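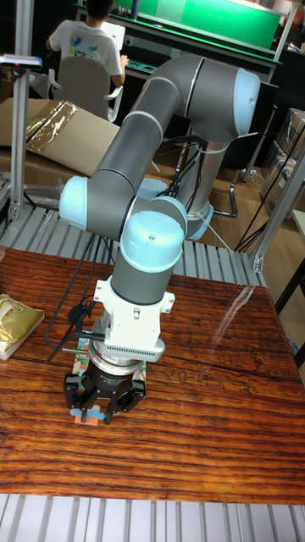

Budget for the fingers as well as the arm

42 shares | 6 comments

The buyer for the test workshop at Castance spent most of last year's equipment money on one robot arm and the things that hang off the end of it. We asked her how the sum was worked out, and what she would change when the next round opens in January.

"People ask for the price of the arm," she says. "I tell them it's one line on the sheet. You need the gripper, the adapter to bolt it on, the sensor, the cables, and something solid to stand it all on. Then you need somebody's time to put it together."

The workshop chose a six-axis arm with a three-fingered gripper. A two-fingered one would have been cheaper, but the team handles small plastic parts in odd shapes and wanted a grip from more than two sides.

Quotes came from Piltitz and Esquivel. Piltitz was lower on the arm, but left out the mounting adapter and gave a delivery time of 24 weeks for the gripper. Esquivel put everything on one quote. "I added the missing bits to the first quote and the gap had nearly gone," she says. "After that it was down to delivery."

Small items caused more trouble than large ones. Cables and connectors came to £291, and there had been no line for them at all. She also had to find more than £2000 for the aluminium framing, which had been put down as a building cost until the building budget turned it down.

The table was one place they saved. "It's a wooden top. We had it already. It's flat and it doesn't move, and for light parts that's enough."

Her sheet for the next request has a column for spares, starting with finger pads. It also allows 3 days of training, to be bought with the machine. Last time it was ordered separately and the approval took longer than the course.

A second arm is on the list, though she has not asked for it yet. Fandinden, the project that uses the first one, has to show how many hours a week it runs. "If it's busy, I'll put the case in. If it's standing still on a Monday morning, I'll be asked why, and fair enough."

42 shares | 6 comments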